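notas p/ a palestra - jan 8, 2022 - versão 3 (a 2 tava comprida demais)

# Dormir mal, trabalhar pior: o que mudei no turno da noite

**Abertura (2 min, não passar)**

- Agradecer o convite. Dizer o nome devagar, da outra vez correram com a apresentação e ninguém pegou.
- Começar direto na história: quarto mês no turno da noite em Prarkulbridge, voltei pra casa, pus o leite no armário e a chave na geladeira. Pausa. Deixar rirem.
- Depois: eu tava dirigindo nesse estado. Aí eles param de rir.
- NÃO pedir desculpa pelos slides.

**Quem tá na sala**

Perguntar quem já fez noite. Mãos. Quem faz ainda. Se for menos da metade, cortar o bloco do café e ir mais fundo na parte de família.

**De onde vêm os dados**

- Diário de sono meu, 364 noites. Falhei uma, gripe. Tudo à mão, caderno de capa verde.
- Mais o levantamento interno na Pivon: 735 respostas, questionário anônimo, papel mesmo.
- Avisar: não é estudo clínico. Não sou médico. Repetir isso, sempre tem um que vem perguntar de remédio no intervalo.
- Theda Brinkmann fez as tabelas. Citar o nome dela AQUI e não no fim (no fim já tem gente levantando).

**Bloco 1 - luz**

- O que mais mudou pra mim. Óculos escuros na volta pra casa, mesmo no inverno, mesmo parecendo ridículo no ônibus.
- Cortina grossa. Depois fita preta nas frestas. Depois papelão. Contar a ordem, é engraçado.
- No trabalho o contrário: luz forte na primeira metade do turno, mais baixa depois das três. Na Pivon levou meses pra autorizarem, o argumento era que o pessoal ia dormir em pé. No questionário quase todo mundo preferiu.
- Se perguntarem de lâmpada azul: testei, não senti diferença. Seguir em frente.

**Bloco 2 - café**

- Eu tomava até as cinco da manhã. Cinco!! E deitava às oito achando que o problema era o vizinho.
- Regra atual: último café à meia-noite e meia. Depois água, chá fraco.
- Máquina do corredor é Claletti, só tem espresso duplo, então traz de casa quem quer fraco.
- Gasto com café no ano anterior: mais de 200 em moeda de cada um sabe onde. Piada fraca, cortar se a sala tiver fria.

**Bloco 3 - o cochilo**

- 30 minutos. Com alarme. Nem um a mais.
- Passei um mês testando cochilo comprido e acordava pior, com gosto de metal na boca, irritado com todo mundo.
- Precisa de lugar. Cadeira de refeitório não é lugar. Aqui ser duro com a chefia que tiver presente, mas sorrir.
- Quem tem vergonha de cochilar no serviço: falar da conversa com a Sabine Dreßler, que dormia no carro escondida fazia anos e achava que era a única. No andar dela eram quase todos.

**Bloco 4 - família**

- Parte mais difícil de falar, ler devagar.
- Almoço de domingo pra mim é no meio da noite. Levou tempo pra minha mãe entender. Ela ligava às onze da manhã "só um minutinho".
- O que funcionou: uma folha na porta da geladeira com as horas de dormir pintadas de cinza. Ninguem bate na porta no cinza. Crianças respeitam mais que os adultos, por incrível que pareça.
- E marcar uma refeição por dia juntos, nem que o meu seja café da manhã e o deles jantar.
- Casamento: dizer só que conversar cedo é melhor que conversar tarde. Não entrar em detalhe, já me arrependi em outra palestra.

**Bloco 5 - telefone, tela e a mesa**

- Telefone fora do quarto. Despertador de pilha, barato.
- Fica na mesa, longe da cama, tela apagada. Vale pro turno também: na hora da pausa larga o aparelho e come olhando pra comida.
- Garrafa d'água por perto o turno inteiro. Eu confundia sede com cansaço.
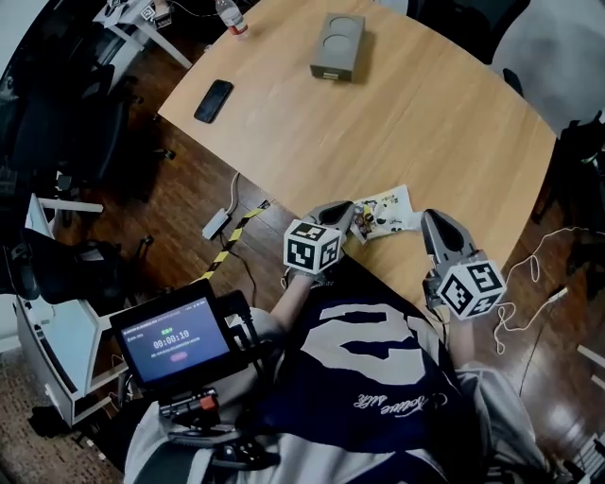 Theda Brinkmann acha que exagero nesse ponto, que pra quem mora só o telefone é a única companhia na pausa das três, e que se tirar isso a pessoa larga a rotina toda em uma semana. Tem razão em parte. Dizer isso em voz alta e oferecer meio-termo: ligar pra alguém pode, rolar tela não.

- Tempo até aqui: se passou da metade da hora, pular o próximo.

**Bloco 6 - folgas (pulável)**

- Tentei virar pro dia na folga. Desastre. Agora viro só metade: deito às três, acordo às onze.
- Escala da Orakzai roda pra frente, manhã - tarde - noite. O pessoal de lá que conheço reclama menos. Só isso, não afirmar que é por causa da escala.

**Perguntas**

- Melatonina: mandar pro médico.
- "Vale a pena o adicional?" - responder com o meu caso, valeu dois anos, hoje não sei se pegava de novo.
- Repetir a pergunta no microfone antes de responder, o fundo não ouve!

Folhas do diário em branco na mesa da saída, levar duas canetas. Conferir o carregador do controle de slides.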